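Forums > Home & Garden > Laundry and Cleaning

Black clothes going grey: what are you all doing?

darcy_gilchrist
09/11/2020
Right, I need some help from the laundry tragics. I wear black to work (café, five shifts a week) and every black tee I own has gone that sad charcoal colour inside two months. I wash cold, I turn them inside out most of the time, and I use the Skellby dark liquid that cost me a small fortune. Still grey! My housemate reckons it's the dryer, my mum reckons it's the detergent, and I reckon I'm sick of buying tees. What do you lot do?

haruna.o
Your housemate's on the money. The fluff you clean out of the dryer filter is your t-shirt, bit by bit. I stopped tumble drying anything dark when we moved up the coast and I've got a pair of black trackies from before then that still pass for new if you don't look at the knees. Hang them in the shade though, full sun is just as bad as the dryer, maybe worse in summer.

Kubo_S
Going to disagree with haruna a bit. I've dried black work shirts on low for years and they're fine. What killed mine was using too much detergent. It doesn't rinse out properly, it dries on the fibres and you get that dusty look that people think is fading. Try a wash with no detergent at all and half a cup of white vinegar. If the colour comes back a bit, it was residue and you've saved yourself the price of a new wardrobe.

darcy_gilchrist
Huh, I definitely over-pour. The cap on the Skellby bottle is enormous and I've never once looked for the line.

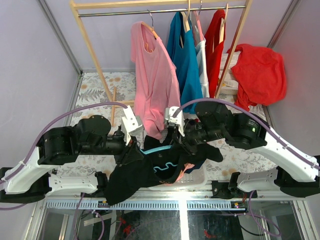 Anyway I'll give the vinegar a go tonight, there's a full load of blacks waiting for me and I've got a late start tomorrow. Does it stink the place up? And can I put it in the softener drawer or does it have to go in the drum?

Kubo_S
Softener drawer is fine. Smell's gone by the time they're dry.

haruna.o
Just don't do it every single wash. My sister Chie did vinegar with everything for a year or so and had to get the door seal replaced. The repair bloke blamed the vinegar, she blamed the machine, and they never did agree.

Kubo_S
Seals perish on their own, to be fair. How old was the machine?

haruna.o
Old enough that she should've kept quiet, I'll give you that. Still wouldn't do it weekly.

flosard_fan
Has anyone mentioned dye? I do a packet of black in a bucket once a year, cotton only, it won't take on polyester (ask me about my netball shorts). Weigh your stuff first, because one packet doesn't go nearly as far as you'd like. I did 80 grams of dye for a pile of jeans and tees and they came up beautifully. Do it outside and wear gloves, I had grey fingernails at a christening.

darcy_gilchrist
We rent, so I'm a bit nervous about a bucket of black dye anywhere near the landlord's pavers! Might try it at Mum's.

t_hirano
Check your spin speed while you're at it. Mine defaulted to the highest setting and everything came out with those pale crease lines across the front. Dropped it right down and they stopped. Takes longer on the rack, but who cares.

darcy_gilchrist
Update! Did the vinegar wash. The two newer tees look heaps better, properly black again. The older ones are still grey, so I'd say those are just worn out and Kubo and haruna can share the win. I've also found the line on the cap. I was using triple.

Kubo_S
Triple! There's your problem.

haruna.o
I'll take half a win. Keep them out of the dryer but.

Back to top | Contact the moderators | Forum rules | © Prarkulance Community Forums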